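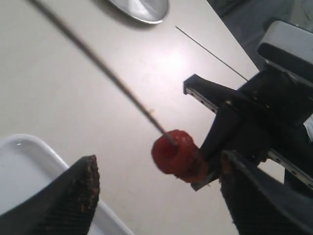

Okay, grill season thread, because I finally have a balcony and I have opinions. I bought the small Dahlgren charcoal grill for $59 in November when it was on clearance, stared at it all winter, and have now cooked dinner on it eleven nights out of fourteen. Almost all of it on sticks! Get metal ones, long and thin like the one in that first photo. A thin point goes into soft red stuff without splitting it open, and the fat flat kind turned every cherry tomato I own into soup.

Disclaimer that I am not a grill person. My dad is a grill person. I'm somebody who lives on the third floor and checked her lease twice before lighting anything (please check your lease).

So, what I've learned so far, in order of how much dinner it cost me.

1. One ingredient per skewer
I know, the rainbow ones are so pretty. But peppers want ten minutes and chicken wants more than that and mushrooms just sort of do whatever they like. I kept making gorgeous kebabs with raw onion and shoe leather on the same stick.

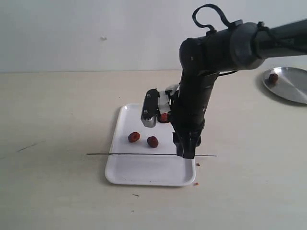 Now I do a whole stick of onion, a whole stick of zucchini, a whole stick of chicken, and everybody comes off when they're done. Then I pull it all into one big bowl and squeeze a lemon over it. Looks like a mess, tastes amazing.

Chicken thighs, by the way. Breast if you must, but thighs forgive you when you wander off to answer the door.

2. Cut everything chunkier than feels right
My first zucchini was in coins and they spun around every time I turned them, so one side was black and the other side was basically salad. Thick half moons, pushed through the skin on both sides, and they stay put.

Same with peaches. Quarters, a little underripe, brush of butter. If you only try one thing from this thread make it the peaches, I had them over vanilla ice cream and had to sit down for a minute.
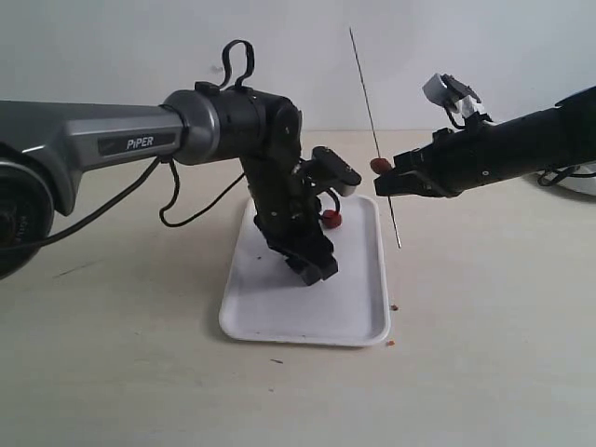 3. The marinade can be yogurt and whatever
Plain yogurt, garlic, salt, paprika, a spoon of something hot. I used the Heltosard chili paste from the corner store and went a bit overboard, so maybe start with half of what you think! Overnight is great, but I've done two hours and been perfectly happy.

Wipe most of it off before it goes on the heat. I skipped that once and spent the evening scraping the grate with a balled-up piece of foil.
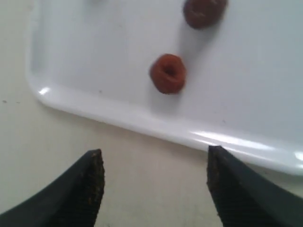 Oh, and oil the food, not the grate. I was doing it the other way and kept getting little fireballs, which my downstairs neighbor did comment on.

4. Bread!!
Leftover flatbread, a minute on each side at the very end while the coals are dying. Rub it with the cut side of a garlic clove. I've been skipping rice completely.

Things I still can't do: shrimp (rubber), corn (takes forever on a grill this size), and halloumi, which I have now dropped between the bars on two separate occasions.

If you've cracked the shrimp thing, reply and tell me. I have a bag in the freezer and it's supposed to be nice out on Saturday.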